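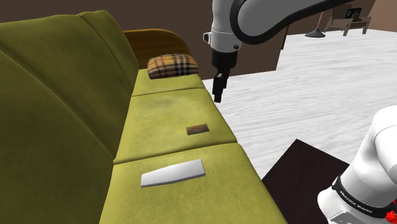 Simulação: Franka junto ao sofá, garra vazia, cartão e objeto branco no assento

Chamado Clisis - planejador trava perto do sofá
Aberto por: Freya Fairclough

Oi, gente! O planejador devolve "no valid path" sempre que o alvo é o cartão. Com o objeto branco, ali do lado, ele planeja numa boa (vai entender!). Já aumentei o timeout de 3 para 30 segundos e nada.

22 Jan 2018 - o Bogdan achou: a malha de colisão do sofá estava 2 cm acima da visual. Troquei, rodei 40 vezes e falhou só em 2. Deixo aberto até ver essas duas.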